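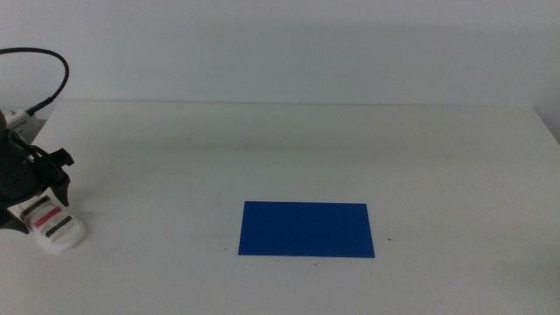 Repainting the back room: notes on off-white

The back room has been repainted and I kept notes, mostly so that I can match the color when a patch needs fixing. They cover choosing the color, surface prep, the two coats, and the one section I had to redo. The room is small and faces north.

Choosing the color

Off-white is a poor name for a category. Every paint line has dozens of them, and the names on the chips carry no usable information. The useful number is the light reflectance value, or LRV, which most makers print on the back of the chip or list on the product page. It runs from 0 for a theoretical black to 100 for a theoretical white. Most colors sold as off-white land somewhere in the seventies or low eighties.

LRV describes lightness only. It says nothing about undertone, and undertone is where off-whites go wrong. A pale color with a little yellow oxide in it looks like cream in afternoon sun and like weak mustard under a warm bulb. A pale color with black and green in the tint looks clean at noon and can look like dishwater by 5 p.m. in a north room. Two chips with the same LRV can look nothing alike on the wall.

I bought three sample pots from Skarnix and painted each one on a piece of poster board, two coats, leaving an unpainted border. Painting samples directly on the wall is a mistake I have made before. The old color surrounds the sample and shifts how you read it, and the edges of the sample leave ridges that telegraph through the finish coat. Boards can be moved. I leaned each one against all four walls, in the morning, at noon, and after dark with the ceiling light on.

The first sample went pink after dark. The second was fine everywhere except next to the window, where it picked up green from the hedge outside. The third had a slight gray-green cast of its own and seemed the least likely to work, but it shifted less than the other two between daylight and lamplight. I went with the third.

Bulbs

Change the bulbs before picking the paint. I had a mix of 2700 K and 4000 K lamps in the room, left over from different purchases, and no color was going to look consistent under both. Everything is now 3000 K with a CRI of 90 or better. CRI matters more than I expected with pale neutrals. Under the old low-CRI lamps the three boards were hard to tell apart.

Surface prep

The walls are drywall, last painted in eggshell by a previous owner. Steps, in order:

Washed with a sugar soap substitute, rinsed twice, left overnight.
Filled screw holes with lightweight spackle. Two passes on anything deeper than a nail hole, as it shrinks.
Sanded the fills with 180 grit on a block, then scuffed the full wall with 220 on a pole sander.
Vacuumed with a brush attachment, then wiped with a damp microfiber cloth.
Spot-primed the fills and one old water mark.

The water mark got a shellac-based primer. Water-based primer does not reliably hold back a brown stain, and the stain usually comes back after the first finish coat. The smell is strong and the brush needs denatured alcohol to clean. I used a cheap brush and threw it out.

Check the fills with a flashlight held flat against the wall. Overhead light hides nearly everything. I found four more dents this way after I had already put the sandpaper away.

Sheen

Matte hides surface defects and shows scuffs. Eggshell is the reverse. For this room I used a scrubbable matte from Parri, in their Gorkcombe line. It costs more than the standard matte. I have wiped a coffee splash off it with a wet sponge and could not find a shiny patch afterward, which is the usual failure with cheaper flat paints.

Touch-ups are the other argument for matte. A dab of eggshell dries with a visible outline, even from the same can. Matte blends if the can has been stirred properly and the dab is feathered out with a nearly dry roller.

Rolling

Two coats, 3/8 inch nap, 9 inch roller on an extension pole. The room measured out at one gallon per coat with a little left over. I boxed the two gallons, meaning I poured them into one five-gallon bucket and mixed them, so that any tint difference between cans disappeared.

Cut in one wall at a time and roll it while the cut line is still wet. Letting the cut line dry first gives you a frame around the wall, known as picture framing or hatbanding. It comes from the brush and the roller leaving different textures and film thickness. I know this, and I still cut in two walls at once on Wednesday evening, then stopped to eat. The second wall had a visible band along the ceiling the next morning. A light sand and a third coat on that wall fixed it.

The recoat time on the can was four hours. The humidity was high that week and I gave it six.

Records

On the inside of the closet door there is now a strip of masking tape with the maker, line, sheen, tint formula, and month written on it. I also kept 21 ounces of the mixed paint in a glass jar with plastic wrap under the lid. A half-empty gallon can rusts at the rim and drops flakes into the paint. The jar is stored upside down in the hall closet, away from the outside wall, as latex paint does not survive a freeze.

The baseboards are still the old white, and against the new wall they look blue. I have not decided whether to repaint them. The sample boards are back out, leaned along the floor.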